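Beaudoin 12 helmet bag: a season of club racing

I have carried my helmet to race meetings in all sorts of things over the years, including (I'm not proud of it) a pillowcase, so when the zip went on my old bag in November I decided to treat myself to something proper. The Beaudoin 12 has now been with me for 10 meetings, most of them at Planus, and I've grown very fond of it.

The lining is lovely and thick, and my full-face lid slides in without any wrestling, even with the radio lead still plugged in. There are 2 side pockets, one big enough for gloves and a balaclava, the other just about right for a licence, a pen and a tear-off or two. Fully loaded it has done over 700 miles in the back of the van and the visor hasn't picked up a single mark!
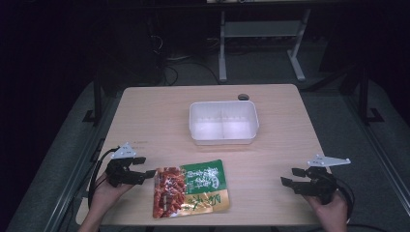

Snack and a tray on the table.

Now for the grumbles. The shoulder strap is too short if you're tall like me, and the clip squeaks all the way from the paddock to scrutineering. I swapped it for the strap off my old Prornari holdall, a much softer thing altogether, and I've been happy ever since. The vent panel lets the damp out nicely after a hot race, though it lets rain in too, so keep it under the awning.

My other half has the Bekomow bag, a bit cheaper and with a better handle, but her visor rubs against the seam. I'd still pick mine. Four stars, and a fifth if they ever sort out that strap.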